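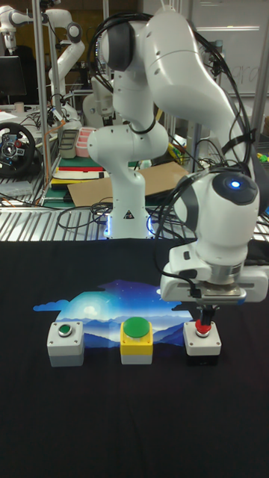
We use cookies to keep you signed in. Accept | Manage settings

Arm throws a force fault every time it presses a button - what am I missing?

Ellora_bench

Hi all! I've got a white arm with a parallel gripper doing a button-press routine for a long reliability run. Fingers closed, pointing straight down, come in from above, press, back off, go to the next box. It ran 107 cycles overnight without a peep and then started stopping on the red mushroom button with a protective stop. Only the red one! The two green ones are fine, the big round one and the little flush one. If I clear the fault and restart, I get anywhere from two to 28 presses before it quits again. I've re-taught the point twice. Payload is set to 800 grams, same as always. I'm running out of ideas and a bit nervous about just turning the limit up.

Share | 6 comments

Texier_fan

Please don't turn the limit up. That stop is doing its job. First thing I'd check is whether the box has crept. A mushroom head is domed, so if the enclosure slides even a little on the table, your fingers land off center and push sideways as well as down. Re-teaching fixes it for a few cycles and then it walks again - I chased the same thing for a whole September. Clamp or screw the box down, teach the point once more, then drop your approach speed to 30 percent for the last bit of travel. Also look at how deep you're going. If the button is already at the bottom and the arm still wants another couple of millimeters, it'll fault whatever you do.

Share | 3 comments

old_grellstead

is it a latching one? the red ones usually are. if it stays down after the first press your next press is hitting a hard stop. twist it and see

Share | 0 comments

stastau_nights

Agree with both, and check the cables too. If the bundle on the outside of the arm gets tight near the wrist at that one pose, the arm can read the pull as contact. Jog it there by hand at low speed, with a real e-stop in reach (a separate one, please!), and watch the slack. Mine was a cable tie I'd put on too snug, so I felt pretty silly.

Share | 1 comment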